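Kestotix Compares Two Grippers on Thin Kitchen Items

Kestotix has finished the first round of a side-by-side test of two robot grippers, one from Trirolov and one from Fludirlow, on the kind of light tableware that kitchens and canteens handle every day. The work began in January at the company's Layug site and will continue with a second set of items.

Both grippers were mounted on the same model of arm and ran on the same controller. The Trirolov unit is a parallel-jaw gripper with flat rubber pads. The Fludirlow unit has 3 soft fingers that bend around an object as air pressure rises. Each was asked to take plastic and wooden utensils from a counter or a holder, move them a short distance and put them down in a container.

The list of items ran to 9 types, from single forks to nested stacks of spoons. Each type was tried 30 times with each gripper, and the starting position was changed between tries. A try was scored as a success only if the item ended up in the right container without a person stepping in.

The parallel jaws did better on single flat pieces. With the pads closed on a handle, the arm could tilt a wooden utensil upright and lower it into a cup that was already partly full. The soft fingers often turned the piece on the way up, so it reached the cup at a slant and caught on the rim.

On stacks the order was reversed. The soft fingers held nested spoons together during the whole move. The flat pads tended to squeeze the outer pieces until the stack slid apart, and lowering the grip force only helped up to a point — below a certain setting the arm simply left part of the stack behind.

Camera placement also made a difference. The team tried one camera on the wrist and one fixed above the counter. The wrist camera gave a clear view of handles at close range but lost sight of the container once the gripper was loaded. The fixed camera kept the container in view, though white plastic on a white counter was hard for it to pick out. Later tries used both, with the controller switching between them partway through each move.

The same jobs are also being done by hand, seen from head height, so that the order of movements can be compared with what the arm does. People usually keep a stack in one hand and place with the other. A single arm has to set the stack down first, and Kestotix expects that step to account for much of the time gap.

The next round will add a second arm and a set of narrower pads for the Trirolov gripper. Fludirlow is supplying shorter fingers for work inside low baskets, where the current ones hit the sides. Kestotix said it would publish the full table of scores after that round, along with the controller settings used for each gripper. 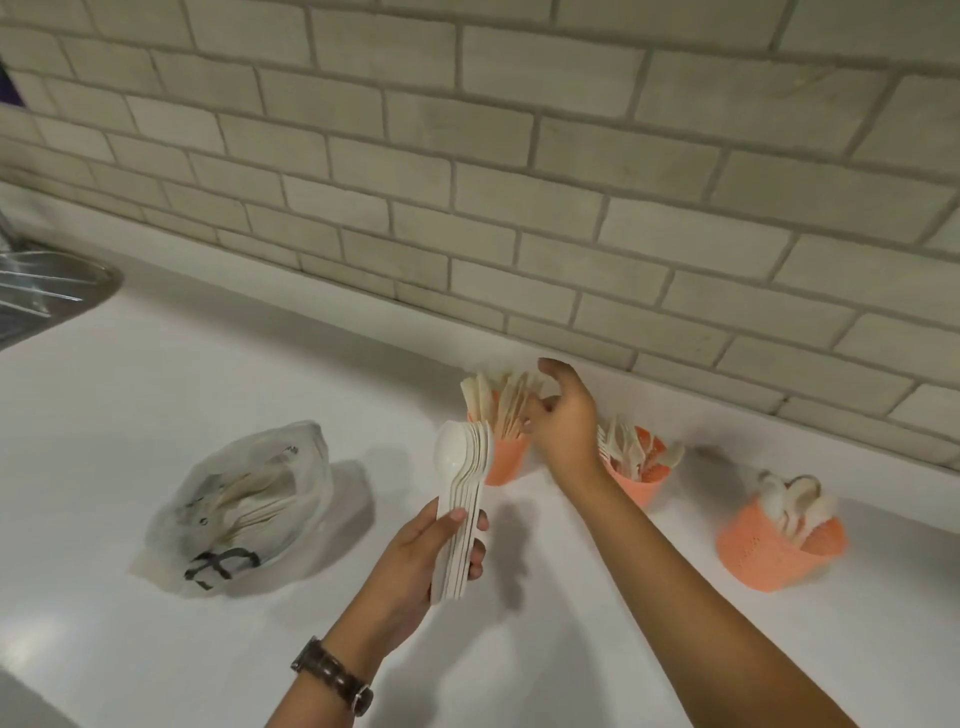
Can one gripper handle both single utensils and stacks?

For now it takes a compromise. Either gripper can do both jobs, but the first round showed each one losing accuracy on the job it suits less, and a quick tool change between jobs is still the safer choice.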